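Gendadura Forum > Learning from demonstration > Data collection
Reading time: 5 min
14 replies · 1213 views · 2 shares

How many starting positions per object before it stops being useful?

voduvden_lab
Hello all. I collect demonstrations with the hand-held gripper, for a policy that should pick household things from a table and put them in a given place. At the moment I have 56 demonstrations of one object, a metal corner shelf for the shower. My colleague wants me to stay with this object until I have 626. I would like to move to the next object much earlier. My question is how you decide this. Do you fix a number before you start, or do you look at the training and then decide?

For information: each demonstration begins with the fingers open, the object somewhere on the table, and ends when the object is released. I change the position and the turning of the shelf every time.

brackwater
Fixed number, always. If you look at the training first you will fool yourself, I did it for a whole August. Decide, collect, train, then judge.

mt_oosterveld
I disagree with brackwater. A fixed number makes sense when you know the task, but the first time you don't. Train on what you have. If the policy reaches for the right part of the shelf and only misses a bit, more of the same will help. If it goes to a different place each time, then your demonstrations do not agree with each other and 626 of them will not agree either.

voduvden_lab
Thank you both. How do I see if they do not agree? I am the only person who collects.

mt_oosterveld
One person can disagree with himself very well. Where do you grip it? A corner shelf has a rim in front and something taller at the back. If you take the rim in the morning and the back plate after lunch, this is two tasks.

voduvden_lab
Then I have two tasks, I am afraid. I took what was nearest to the fingers. When the curved side looks to me I take the rim, when it is turned away I take the back plate.

Hilde Timmermans
This is not a problem if it is a rule. "Nearest part" is a rule and the policy can learn it, but then you need enough examples close to the point where the choice changes. We had the same with a dish rack in the Vermeulen project. All our examples were clear cases, and the arm stopped in between and trembled. We added demonstrations with the rack turned halfway and always chose the same side there. It went away after this.

So my advice is not to throw away your 56. Write next to each one which part you gripped and look at how they are spread.

brackwater
With respect to Hilde, I would throw them away. It is one afternoon of work. Start again with the rim only, and turn the shelf less. You can add the other grip when the first one works.

Hilde Timmermans
And what does the robot do when somebody puts the shelf the other way round? People do this.

brackwater
It fails, and you know why it fails. I prefer this to a policy which does half of everything.

saltmarsh_p
Can I ask about something else in the first post? You say you start with fingers open. Open the same width every time? In my first set I began sometimes with the fingers half closed, out of tiredness, and the model learned to make a small opening movement at the start that had no purpose.

voduvden_lab
I squeeze nothing until I am above the part, so they are fully open. But I begin from different heights. Is this bad?

saltmarsh_p
No, heights are fine, you want them different. Only check that the object is in view at the start. Mine was sometimes hidden behind a finger and I deleted those.

k_ruddock
I keep the ones with a partly hidden object, if it comes into view in the first second. The real arm does not always start from a good place. But completely hidden I delete too.

One remark on the object. A shelf with slots is a hard one to begin with, because the table shows through the base. My first policy with a colander was confused when we changed the table. If your shelf is dark and your table is pale, please do some demonstrations on another surface before you collect hundreds on this one. Even a towel under it will do.

mt_oosterveld
+1 for the towel. Cheap and it helps more than another hundred on the bare table.

voduvden_lab
I did not think of the table at all. I have only this one in the room but I can find cloths in several colours.

One more question, about tools. I use Grornari to cut the recordings, and it cuts at the moment when the fingers stop moving. With slow closing it sometimes cuts too early and I lose the lift. Does anybody have the same?

k_ruddock
Yes. Turn off the automatic cut and mark the end by hand. It is boring but you will look at every recording once, and this is good for you anyway.

brackwater
On this point we all agree, I think. Look at every recording.

voduvden_lab
I have made my plan now. I keep the 56 and label the grip as Hilde says. I train once on all and once on the rim only, so brackwater can also be right. After this I do the halfway positions and the cloths, and I talk with my colleague about the 626. I will write the results in this thread. For those who asked by message how the start looks, I add one.

Contact the moderators · Copyright Gendadura Forum · Back to top 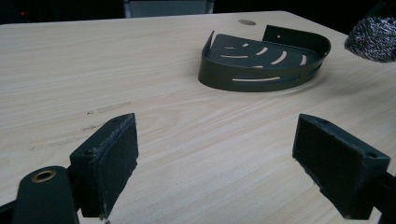 Start position, fingers open, corner shelf with the curved side to the gripper.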